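From: Els Koster
To: handling-list
Date: Tuesday, February 25, 2025
Subject: Re: Open day at Mellard - what was shown?

Gijs Hendriks wrote:

> I could not get to the open day and the programme sheet tells me very
> little. Three things I would like to know from anyone who went:
>
> 1. Was the produce work shown on a proper line, or on a bench?
> 2. Are they still using the hand-held grippers for recording, or have
> they gone back to driving the arm from a desk?
> 3. Did anybody say what happens with soft fruit?
>
> We have a decision to make here about end effectors before the summer
> and I would rather not base it on a leaflet.
>
> Gijs

Gijs, all,

I was there for the morning session and part of the afternoon. Answers in your order, then some notes.

1. Neither. The line in the main hall was running, but with empty trays, to show the conveyor timing. Valentin Moldovan gave that part and was clear that no produce would go on it that day. The produce work was covered in a talk in the side room, with a live session on a small table afterwards. Groups were limited to 8 people, so if you were at the back of the queue you had the slides and not much else.

2. Hand-held, in pairs, one in each hand. Sumeya Tesfamariam ran the session. The operator moves the grippers directly and the recording is made from the tool itself, so there is no arm in the loop at that stage. The fingers are parallel-closing, on a linkage, with replaceable pads. They let us try a pair with the recording switched off. The weight is acceptable for ten minutes. I would not want to do a full shift with them, and Sumeya said they change operators often.

The task is plain pick and place: items go from the table into a shallow open box, or from the box back to the table. The operators are told to vary the approach angle and to leave a failed grasp in the recording if they recover from it. A failed grasp with no recovery is marked and kept apart. I asked whether both hands may work at once. They may, but the instruction sheet prefers one hand to wait while the other closes, and several of us thought that would give rather stiff behaviour later on.

Recordings are made in batches of 500, and the present plan is for 2000 on produce before they change the object set. Hilde Van den Broek asked how many of those would be in rooms with poor or uneven light. There was no figure. The answer given was that ordinary rooms are used, curtains are left as they are, and the light is whatever the day gives. I think that is the right policy, but I would still want the proportion written down somewhere.

3. Partly answered. Cherry tomatoes are in the set and are treated as the hard case at the small end, mainly for their size and the way they roll. Larger tomatoes are the usual first exercise for a new operator. Berries are not in the set. The pad material is firm enough that I would not expect them soon, but that is my view and was not said by anyone at Mellard.

Cut vegetables are included on purpose. A length of aubergine on its side offers a curved skin, and the same piece standing on end offers a flat top and a different height, so one vegetable gives two quite different grasps. The skin marks easily. Pieces are replaced when they dry out, and the log has a column for it.

Two complaints. The handout lists jaw opening but no closing force, and nobody on the stand could supply it. The Rumow people next door had a printed curve for theirs, which made the gap look worse. Also the talk overran, and questions on calibration between the left and right tools were put off to e-mail. I have sent mine in and will forward the reply when it comes.

The page below is the produce item from the Mellard newsletter, pasted in whole as the link needs a login. 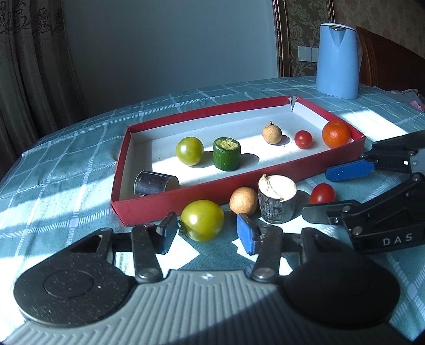

MELLARD, December - Our two-handed recording work has moved on to fruit and vegetables. The current set mixes round items such as tomatoes and mandarins with cut pieces of aubergine, and the target is a low cardboard box on a dining table. Operators work with a gripper in each hand, and positions in and around the box are changed between runs. Boxes are used until they no longer hold their shape. Visitors to the open day will be able to try the tools for themselves. Please book with Sumeya Tesfamariam, as places at the table are limited.

End of paste. Gijs, if you want the handout I can scan it, 8 pages, mostly drawings. The mounting drawing on the last page has a dimension missing on the flange side, so check with Valentin before you cut anything.

Els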